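Walk-round before a teaching session: two-arm unit, Kollow flat
Checklist with comments, November revision

Kept by Yufang Lei. Please add your own notes under an item if something bit you, the comments are the best part of this sheet!

Scope: any session where somebody drives the arms by remote control, or takes hold of them and guides them by hand, so that the robot can learn a household job. Mark each item OK, FIX or N/A. One FIX in sections 1 to 3 means motors stay off.

1. Power and stopping

1.1 Stop button within reach of the driver, and pressed once to test.
OK. Lovely firm click on the new one. Test it with the arms raised a little, so you can see how far they sag when the drives let go.

1.2 Second stop button with the spotter.
OK. It lives on the hook by the light switch. Put it back there afterwards, please!

1.3 Mains lead taped down or run along the skirting.
FIX, then OK. Tape had lifted by the doorway. Relaid.

2. Arms and joints

2.1 Arms move freely by hand with the drives off, no grinding, no stiff spots.
OK on both. Left was a touch heavier at the elbow in the previous check and now feels the same as the right, which made my morning.

2.2 Wrist modules tight, no wobble when you twist gently.
OK. Two fingers and a light twist will do. You are feeling for play, so there's no need to wrestle it.

2.3 Gripper fingers open and close fully, pads clean.
OK. Wipe them with a damp cloth. Any grease from the Grivby kitchen jobs makes thin handles slide, and then the driver squeezes harder than they should.

2.4 Grip force set to the low profile.
OK. Low for anything with a thin rod or stem. If you find yourself wanting more force, try taking hold nearer the middle of the object first.

3. Floor, cables and the space around the arms

3.1 Cables from the wrists have enough slack for the full reach, and no loop can catch on a joint.
OK with a comment. The loops are long on purpose, but they do swing out and lie on the tiles when the arms come forward. Drive both arms slowly through the whole reach before recording and watch the cables the entire time.

3.2 Floor between the arms clear of anything that isn't part of the job.
Comment: get down low and look from the arms' side. Small bits of paper and loose strips are easy to miss when you're standing up, and they end up in every recording of the run.

3.3 Furniture checked for reach. Bed, door frame, chair legs.
OK. Sweep each arm outwards at crawl speed and stop a hand's width short. The bed side is the tight one in this room, and hanging sheets should be tucked in before the right arm goes anywhere near them.

3.4 Door shut and sign up outside.
OK. Knock and wait, everyone, even if you only want your mug.

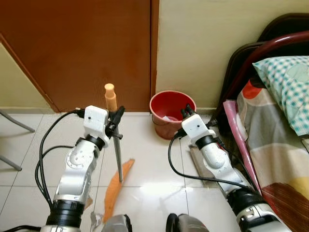 4. The object being handled

4.1 Object looked over for sharp edges, cracks or loose parts.
OK. Run a gloved thumb down the whole length of any metal stem. The Mateos stand had a burr near the foot, which we have filed off.

4.2 Object stable if let go.
Comment: thin stands tip easily! Agree beforehand that nobody lunges to catch one while the drives are live. Let it fall, stop, pick it up, start again.

4.3 Second gripper parked or given a clear part in the job.
OK. When only one arm is holding, keep the other one back and still. New drivers tend to let it drift while they concentrate.

5. Driver and spotter

5.1 Driver has done the practice run at reduced speed.
OK. Speed limit at 10 per cent for the first go. It feels painfully slow and it is brilliant for learning how the wrists turn.

5.2 Hand controllers match the arms, left to left and right to right.
OK. Wiggle one, watch one. I have caught a swap here before and was very glad of this line.

5.3 For hand guiding: sleeves rolled up, hair tied back, lanyards off.
OK. Hold the arm by the links, well away from the joint rings, and keep fingers out of the gripper.

5.4 Spotter says "clear" out loud before every start.
OK, though we got quieter as the day went on. Loud and cheerful, please.

6. Afterwards

6.1 Arms brought to rest position, drives off, object put away.
OK.

6.2 Runs logged, bad ones kept and marked as bad.
OK. The Jatitz log stood at run 567 when I closed it. Do keep the fumbles! A run where the driver slips and recovers is often the one I most want to look at.

6.3 Faults written up with the sheet number.
OK. This is sheet 99. Open fault: tape by the doorway needs a proper cable cover, part 2546 in the stores list. Please fit it before the next session and initial here.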